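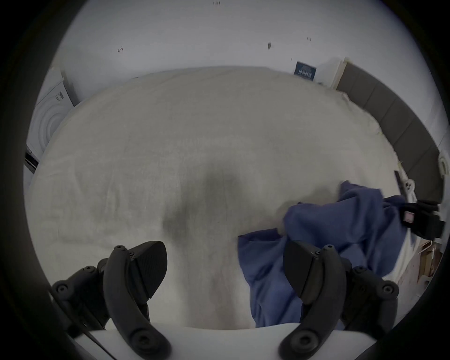 Blunt on Purpose: A Morning With the Kinoshita Workshop's Armor Maker

Posted in Interviews, December

The workshop is at the back of a yard in Cekbridge, past the tire place. No sign. You knock hard. The armorer who runs it doesn't want a name in print, "there are enough emails already," so no name. Kinoshita is the name over the old door, came with the lease, and it stuck to the business.

We got there at 9 in the morning and the forge was already lit. The subject was meant to be medieval helmets. We got to helmets eventually.

First thing on the bench is a mail shirt, half done. Riveted rings, every one closed by hand. How long does a shirt take?

"Depends who's asking. If it's a customer, 15 weeks. If it's me and the radio is good, less. Sleeves are where people give up. The body is just a tube, anyone can make a tube. Then you get to the armpit and you find out what you're made of."

Butted mail – rings just pushed together, no rivet – gets a short answer.

"Fine for a play. Fine for the back row of a play. Don't let anybody swing at you in it."

On to the helmets. There's a shelf of them over the window, mostly kettle hats, the wide brimmed kind foot soldiers wore all over Europe from the 1200s on. A couple of great helms. One sallet with a bad dent that isn't for sale.

"Everybody wants the great helm. It looks like the movies. Then they put it on and they can't hear and can't see their feet, and they walk into a tent pole. I've sold 161 helmets out of this shop and I'd say the happiest customers all have kettle hats. Your head is cool, you can see, rain stays off your neck. You can eat a sandwich in it. A soldier standing on a wall all day in the sun would of wanted the same thing."

Do the numbers really get written down?

"In the book. Every helmet has a number stamped inside, under the liner. So if one comes back I know what steel it was and what I did wrong."

Steel is a sore point. The shop used to buy from Treda, who cut sheet to size, and then Treda moved its minimum order up and now it's full sheets or nothing. Thickness matters more than most buyers think. The top of a helmet here is 2 millimeters, the sides a bit thinner. Original pieces vary a lot, even within the one helmet, thick at the brow and thin at the back where the smith saved metal and weight.

"People ask for it thicker, thicker, thicker. Then it weighs as much as a bowling ball and their neck hurts by lunch. The old guys knew. They put the metal where the hit comes."

We asked about liners next, because that's the part visitors never look at. Quilted linen, stuffed, sewn in through holes around the rim. The shop makes them on an old sewing machine in the corner, and the armorer is fussier about them than about the steel.

"A helmet with no liner is a bell. And you're the clapper. I use linen outside, wool or cotton scraps inside, and I sew the rows close. Same with the padded jacket under the mail. The mail stops the edge, the padding stops the bruise. Well. Some of the bruise."

How much of this is proper history and how much is guessing?

Long pause. Some hammering.

"Paintings help. Tomb carvings help, but a carver likes things tidy, so you have to be carefull. What I don't have is a lot of cloth. Steel rusts but some of it lasts. A jacket gets worn out and cut up for rags. So for padding I look at the very few that are left, and then I make three and wear them and see which one I hate least."

The Fesent fair comes up a few times. It's the big one around here, two days of marching and fighting, and half the winter's orders are due before it. Last year it rained the whole first day. Mail rusts overnight in that. The fix is old: a barrel, sand, a splash of vinegar, roll it until your arms give out.

"Kids love rolling the barrel. I have never once told a kid to stop rolling the barrel."

Last question, advice for a beginner with not much money?

"Buy shoes. Good leather shoes that fit. Then a padded cap, then a kettle hat. Everyone buys the sword first and then stands in a wet field in sneakers holding a sword."

The forge needed feeding by then and we were in the way. The sallet with the dent, we did ask. Dropped off a truck. Still got its number in the book.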